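Two Nights in Ikholm, and the Ferry to Clurkura
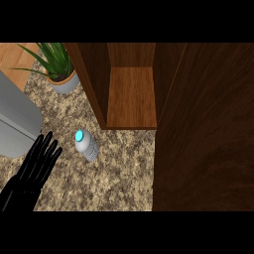
Zuleica Teixeira

May 3, 2024

The second part of our journey began at Halvorsen station, where the regional train departs from platform 6. Passengers are advised that the ticket office closes at midday and that the machines accept cards only. The journey to Ikholm takes 58 minutes and follows the river for most of its length. Seats on the left-hand side offer the better view.

Our guesthouse stood a short walk from the harbour, at the top of a steep lane. Guests with heavy luggage may wish to take the number 10 bus, which stops outside the post office. Breakfast was served from seven and consisted of rye bread, smoked fish and a very good plum jam. We were given room keys of the traditional kind, and the front door was locked at eleven.

The first day was given over to the old town. The maritime museum is modest in size but carefully arranged, and the upper gallery contains a fine collection of ships' logs. Entry is free to residents; visitors pay a small charge. The church tower was closed for repairs and is expected to reopen in June.

On the second morning we took the ferry to Clurkura. The crossing was rough — my husband remained on deck throughout — and the boat arrived a little behind schedule. A marked path leads from the landing stage to the lighthouse, with 241 steps on the final climb. Stout shoes are recommended. The tea room at the foot of the hill serves soup and waffles until three o'clock.

We returned to Ikholm on the last sailing and dined near the quay. The next entry will cover the coast road north.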